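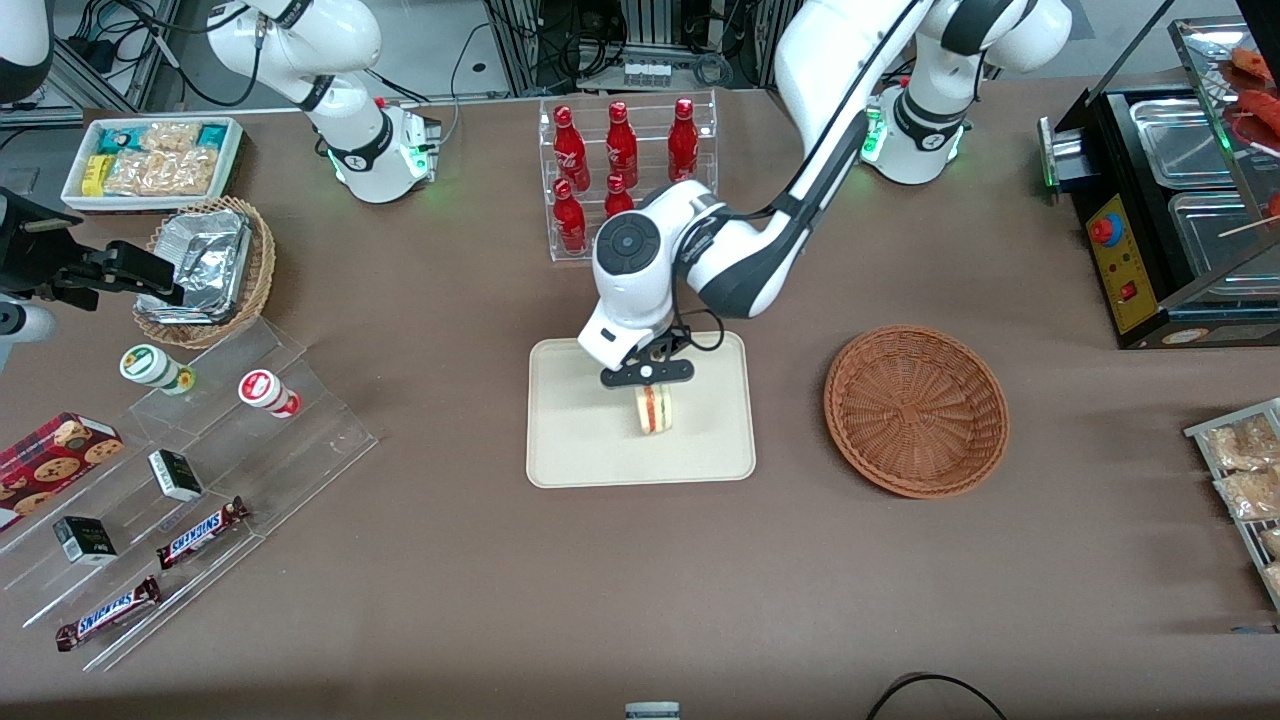 Bendska sets up and looks after small robot cells for shops, canteens and snack counters. We do not build arms and we do not sell them. A customer buys the hardware, or already has it, and we make it work on their counter and keep it working. Most of the cells we take on have two arms on one table, with the goods placed wherever the arms can reach. A typical table carries a bottle rack at the back, a stepped stand for small items, baskets and trays in the middle and a grill machine on one side. Getting a gripper to hold a small sandwich over a tray without squashing the bread is a good part of what we get paid for.

Who we are

We started as a repair bench for packing equipment, in two rooms behind a bakery supplier. Food counters came later, when a customer asked if we could look at an arm that kept dropping its rolls. The fault was a worn finger pad. We changed it, wrote down how long the old one had lasted, and were asked back the next month. Today there are 12 of us, split between the workshop in Zirach and the people who travel. Everybody who travels has spent time at the bench first.

How we set up a cell

We come to the site before anything is bolted down. We measure the table, check that it is level and find out where the power comes from. Then we place the goods by hand and leave them there while we work out the reach of each arm. Anything both arms need goes in the middle. Tall things go at the back, so that a link coming down from above has a clear path to the front.

The grill gets a place of its own. We mark a keep-out zone over the glass and the control panel, and neither arm may enter it unless the job calls for it. We also keep cables off the heat. A cable that runs along the upper link is tied so that it can bend at every joint without pulling tight.

Grip force is set last and takes the longest. A bottle can stand a firm hold. A chocolate bar can stand a fair amount. Bread cannot, and a cut sandwich with filling at the edge will come apart if the fingers close too far or come in at the wrong angle. We start low and raise the force one step at a time until the item stays put through a full move. Before we hand over a cell it has to complete 400 picks with the customer's own goods. If it drops one we find out why, and the count starts again.

We teach the pick points with the real packaging. Clear bags are the hardest, since they shine and change shape each time they are put down. For these we ask the customer to settle on one rack or tray and to keep the bags facing the same way.

Looking after it

A service visit takes half a day for a two-arm table. We go through the same list every time:

Finger pads: clean, measure, replace if the surface is smooth.
Gripper: check that both fingers close evenly and meet in the center.
Wrist: check for play and wipe the cap and the seams.
Base: check the mounting bolts and the status light.
Cables: look for rubbing at each bend and at the table edge.
Table: put racks, baskets and stands back on their marks and test one pick from each.

The last item finds more trouble than the rest put together. Racks get lifted for cleaning and go back two fingers to the left. We put small corner marks on the tabletop for this and we ask staff to use them.

Between visits the staff do the daily wipe-down. We teach this on the day we hand over, with the arms parked and the power locked off. It takes 20 minutes to learn. Use a damp cloth and the cleaner we leave with you. Do not spray anything at a joint, and do not push a parked arm aside to reach behind it.

Repairs

If an arm stops, call us before you restart it. The first thing we ask is what color the light on the base is showing, and the second is what the gripper was holding. Many stops can be cleared over the phone. When one cannot, we bring a spare gripper and swap it on site, then take the old one back to the bench. Pads, fingers and cable ties are kept in stock. Wrist parts are ordered in, and we will tell you the wait before you agree to anything.

We keep a logbook for each cell. It lists every part changed, every setting altered and who did it. The book belongs to the customer. If you move to another service firm, it goes with you.

Who we work with

Srour makes our finger pads and will cut odd shapes in small runs. Prollico supplies the stands and trays we recommend when a customer has none of their own. Neither pays us for the recommendation, and you are free to buy elsewhere.

Visiting and contact

The workshop is open on weekdays. Phone cover for service customers runs every day including Sunday, as many counters are open then. If you want to see a cell being set up, bring a few of the items you sell, in their normal wrapping, and we will try them while you are with us.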